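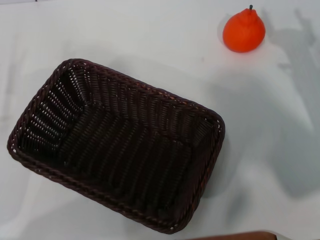 # I did the decluttering course so you can keep your 90 dollars

2022-12-16

My sister-in-law swears by Indevari. If you haven't run into it, it's an online course that promises a calm house in 28 days, and it costs 90 dollars, or 36 if you catch it during one of the sales that seem to happen every other week. I paid the 90. I'd like that on the record before I get going.

I went in doubtful and I've come out more doubtful, but for different reasons than I expected. I thought it would be mystical. I was braced for candles. It's closer to a tax seminar. You get a short video each morning from a man named Lorne Desjardins, who has a very nice voice and a very bare kitchen, and then a worksheet. The worksheet asks you to sort one category of stuff into Keep, Move and Release. Release means throw out. I don't know why it can't say throw out.

Days one through six are fine. Do the junk drawer, do the medicine cabinet, do the coats. I got rid of a pile of expired cough syrup and two umbrellas that had given up. Did I need a worksheet for that? My mother used to manage it every January with a trash bag and the radio on.

Day seven is where the shopping starts. Lorne says that every item needs a "home," and a home is a container. Baskets, mostly. There is a list of the ones he likes, with links, and most of the links go to a shop called Cakik. I looked up who runs Cakik and got nowhere, so I won't accuse anyone of anything. I'll just say that a course about owning less had me pricing storage by the end of the first week.

And I have a problem with the basket idea in general. A basket is a very good way of not deciding. You put the mail in it, and the phone chargers, and the instructions for the old thermostat, and from across the room it looks like you live a considered life. Then in March you need the thermostat instructions and you're on the floor with everything tipped out. I've moved house twice with baskets I never sorted. I carried them in full and set them down full.

The course also claims that its average member lets go of 743 items. Where does that come from? Who is doing the counting, and is a pen an item? What about a box of paper clips? I wrote to the support address to ask and got back a cheerful note thanking me for sharing my journey.

I brought this up with Normand Kowalchuk from my old office, who did the course last winter and liked it. His view is that the number doesn't matter, the videos got him moving, and his garage has a car in it again. Fair enough. I've seen the garage. But he also admitted he paid for the second course, the one called Indgate, which is for people who finished the first and found their house filling back up. So it has a sequel. I asked him if that bothered him and he said not really — he thinks of it like going back to the dentist.

What I'd keep from it: doing one small category at a time is sensible. So is the rule about not starting after dinner, when you get tired and sentimental and end up reading old birthday cards. And there's a decent video on paper, day nineteen I think, where Lorne says you can scan the manual or find it online and stop storing it. I recycled a whole shelf after that one.

What I'd skip is the day about gifts, where you're supposed to thank the vase before you release it. The vase was from my aunt. She's alive. I could just call her.

I stopped at day twenty-three, which was holiday decorations, on the grounds that I was using them. There's a refund form, but it wants all 28 worksheets attached, filled in. I'm still thinking about whether I can be bothered with the last five.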